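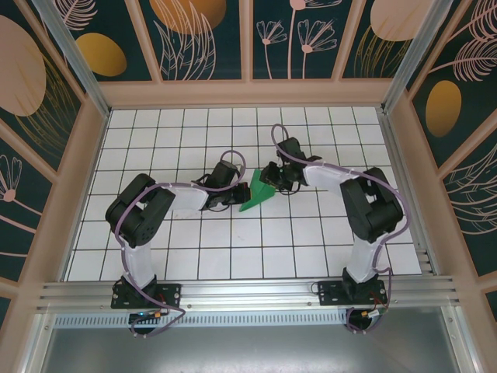 *Two arms over a white tiled floor, with a green wedge between the grippers.*

**Technical Translator, German and French to English (part-time, fixed term)**

Cleritow prepares operating manuals, parts lists and safety sheets for makers of small industrial equipment. We are hiring one translator for the Lanz documentation set, a group of manuals covering packaging and labeling machines. The source texts are mostly in German. The maintenance chapters are in French.

**Scope of work**

- Translate nearly 4,000 segments from German and French into American English.
- Keep the existing term base current and flag conflicts between the two source languages.
- Check warning labels against the approved wording list before delivery.
- Answer queries from the layout team within one working day.

Work is delivered in batches of 500 segments. Each batch is reviewed by Regula Moser and returned once with comments. Corrections are part of the fixed fee and are not billed separately.

**Requirements**

- American English at native or equivalent level.
- At least 4 years of paid technical translation from German.
- Reading knowledge of French sufficient for maintenance instructions.
- Regular use of a translation memory tool that reads and writes TMX and XLIFF files.

Experience with torque tables, wiring lists or spare parts catalogs is useful. A degree in translation is not required.

**Terms**

The position is for 30 weeks, half time, and can be done remotely. The Stevlow office has a desk available on request. Software licenses are supplied. Travel is limited to a single kickoff meeting at Stevlow, paid by us.

**How to apply**

Send a resume, a list of recent projects with the subject area of each, and your earliest start date to Florence Robichaud, Documentation. Do not send sample translations. Selected applicants will receive a short paid test taken from a labeling machine manual, half in German and half in French.

Applications close on 2nd March. Files received after that date will be held for the next opening. Questions on file formats go to Wael Tawfik.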